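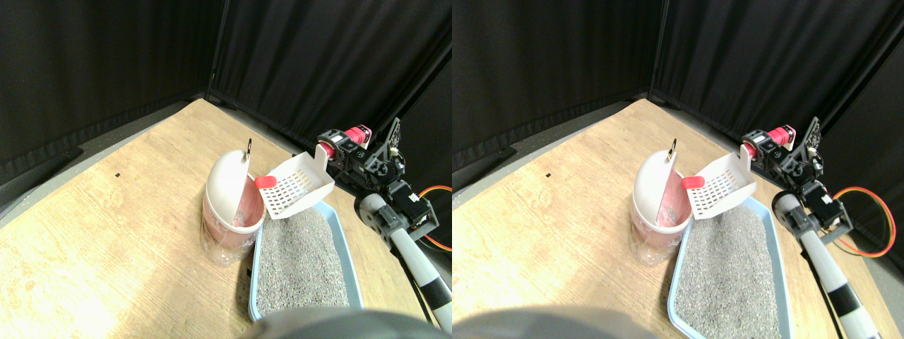
Gisela Tiedemann keeps her rules for working around small robot arms on a single sheet of paper, both sides, and she would like me to know that it used to be eleven pages. "Eleven pages is what you write when you're frightened," she told me, pouring the tea before I had my coat off. "Then you see that people sign the last page and go straight to the bench, and you start crossing things out." Her bench work these days is household chores of the humbler kind, the sort most of us do with our minds elsewhere, and the one that took up most of our afternoon was the cat's litter. A pale blue tray of gray speckled litter, a white scoop with a red tip to its handle, a pink and white waste bin, and a little arm of black servos to one side: there is hardly a simpler set of objects in the world, and she can talk about the good manners owed to each of them until the pot goes cold. I know this for a fact, as it did go cold, and she made another.

I had come to Mendcombe expecting to hear about standards in the capital-letter sense, the numbered documents that cost a good deal of money and come with a watermark. Gisela has read plenty of those and speaks of them with respect. But the sheet she wrote for Mendcombe, with her colleague Dale Bélanger arguing over every line, is a house rule book. It covers what you do before the power goes on, who may touch what while it's on, and how you leave things for the next person. The two of them have been revising it since February, and it had just been printed again when I visited, with 26 Apr 2026 in the corner in Dale's handwriting.

"The date goes on by hand," Dale said, coming in with a plate of shortbread. "If it's typed, you don't look at it. If I had to pick up a pen, then I had to read the thing again, and I usually find something I don't like."

What had he found this time?

"The word 'clear.' We had 'make sure the area is clear.' Clear of what? I know what I mean by it. Somebody on their first morning might think I mean tidy."

So the sheet now says that no hand, sleeve, lanyard or hair is to be inside the arm's reach while the servos have power, and that reach means the farthest the arm could go, whatever it happens to be told to do that day. They measure it with the arm stretched out by hand and the power off, and then add 30 centimeters. Gisela fought for 40. Dale pointed out that with 40 the person at the stop button would be standing in the hallway, and she gave in, though she brought it up again twice while I was there, and I had the impression it will come up at their next revision as well.

I asked whether this wasn't a lot of ceremony for a machine that would fit in a shopping bag. Gisela has plainly been asked before, and she was very kind about it.

"A small arm won't break your leg," she said. "It can pinch a finger badly enough to spoil your week, and it can flick something in your eye. It's the eye I think about. You've got a scoop full of holes and a tray full of grit. If a joint jumps, where does the grit go? So it's safety glasses for anybody at the bench, and I don't care how silly you feel wearing them to watch a cat box."

The grit has a section to itself, and I confess I enjoyed that section more than any other. Litter gets into things. It rolls, it makes dust, and it finds its way into the gap between a servo horn and a bracket as if it had been given the address. The rules ask that the tray be filled slowly, with the arm parked and powered down, and that the joints be brushed off with a soft dry brush at the end of every session. Compressed air is forbidden. Dale used to like compressed air and was talked out of it after he drove a fair amount of dust into a wrist joint that had been perfectly happy until then. He told me this himself, cheerfully, with his mouth full.

They use only fresh litter, too, with stand-ins for what a cat would leave behind. Gisela was firm on this point. Anything that has been near a real animal brings hygiene into it, with gloves and washing down and rules about who shouldn't be handling it at all, and she doesn't think you should take that on until the plain mechanical side is boring. "Get to boring first" is very nearly her motto. She said it to me four or five times over the afternoon, about different things.

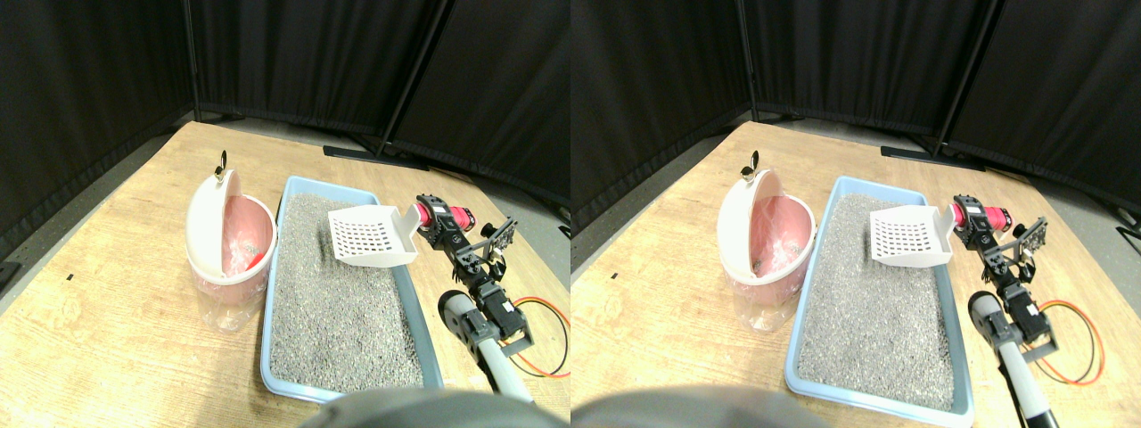 Then there is the question of what the arm is allowed to do with a tool once it has one. A bare gripper has a certain reach and a certain shape, and everyone learns it quickly. Put a tool in it and you have a new machine, longer and with a different edge, and the rules treat it that way. The sheet says the speed limit drops as soon as anything is gripped. It says the first pass with any tool is made in the air over the work, well short of touching, and that the second may graze the surface, and that only after that may the arm dig. With the scoop held just over the litter at the far end of the tray, there's a deliberate wait, and the person in charge says "going in" out loud before anything moves down.

"Out loud, even if you're alone," Gisela said. "Especially then. You hear yourself say it and you think, am I? Is the tray where I left it? Did I open the bin?"

The bin lid has caused more discussion than you'd believe. Their rule is that the lid is opened by a person, before power, and checked by looking straight at it. Dale wanted at one stage to let the arm open it. Gisela's answer was that he could have a lid procedure when he'd written one, separate from the scooping one, and had somebody who'd never seen it try to follow it. He has a draft. She has notes on the draft.

I asked where all this had come from, and got a lovely rambling history that took in both of their earlier working lives. Gisela spent years at Skaltus, writing up procedures for much larger machines behind fences, where the question of standing next to one simply didn't arise. Dale came by way of Cendura, where he repaired equipment that other people had wired in a hurry, and it has left him with strong feelings on cables. A cable may loop, he says, and should, as a joint needs slack to turn. What it may not do is loop where a hand, a tool or the tray could catch it. The sheet asks you to move every joint through its full travel by hand, unpowered, and watch the wires the whole way. He showed me on a spare arm, going along so slowly and so fondly that I forgot to take notes and had to ask him to do it over.

"I look at the wires before I look at anything else," he said. "You can tell how somebody's morning went by their wires."

The stop button comes next, and here they were in complete agreement, finishing each other's sentences. There must be one person whose only job is the stop. They don't load the tray, they don't watch the screen, they don't answer the phone. They change over every 30 minutes, and the change is spoken: one says "yours," the other says "mine," and until the second word has been heard the first person's hand stays put. I tried it with Dale across the tea table, using the sugar bowl as the button, and got told off for letting go early.

There's a wrinkle, which Gisela brought up herself. On a small arm, cutting the power often means the arm goes limp and sags under its own weight, along with whatever it is holding. A stop of that kind can make its own little accident. So the rules say nothing breakable goes under the arm, and no one reaches in to catch it. Let it fall in the litter, she says. Litter is cheap.

Not everything on the sheet is about safety in the strict sense. A good part of the back is what Dale calls housekeeping and Gisela calls evidence. Write down what was moved between attempts. Keep the tray, bin and scoop in the same starting places unless moving them is what you're testing. If a person helps the arm, even with one nudge, that attempt is marked as helped, and it stays marked. She was at her most serious here.

"You want so badly for it to have worked," she said. "You give the tray a tiny push and you think, well, it would have got there. Maybe so! Write down the push."

They had over 2 binders of such notes on the shelf when I visited, and Dale let me leaf through them. The entries are gloriously dull. "Scoop turned in grip, stopped." "Tray slid, helped." "Sneezed, stopped" was my favorite, and Gisela defended it stoutly: the person on the stop had sneezed, couldn't see for a second, and pressed the button, exactly as she'd hope.

Other groups have begun asking for the sheet. Wong, a small outfit that works on kitchen tasks, took a copy and sent it back with a question penciled beside nearly every rule, which pleased Gisela no end. Some of the questions led to changes. One was whether "parked" meant the same position every time (it does now, and there's a drawing). Another was what to do if a visitor's child is in the building, and the answer is that the power stays off and the plug comes out of the wall.

She doesn't want anyone to adopt the thing whole, mind you. Her advice to a group starting out is to write their own, by hand, standing at their own bench, and to have the newest person read it back in their own words. Where the newest person hesitates, the sentence is wrong and has to be rewritten. Dale added that you should keep the old versions, crossed-out bits and all, so that when someone wants to bring back a rule you dropped you can find out what you were thinking when you dropped it. He has all eleven of the original pages in a drawer, and he offered to read me some of them. Gisela asked him please not to, and he got as far as page three.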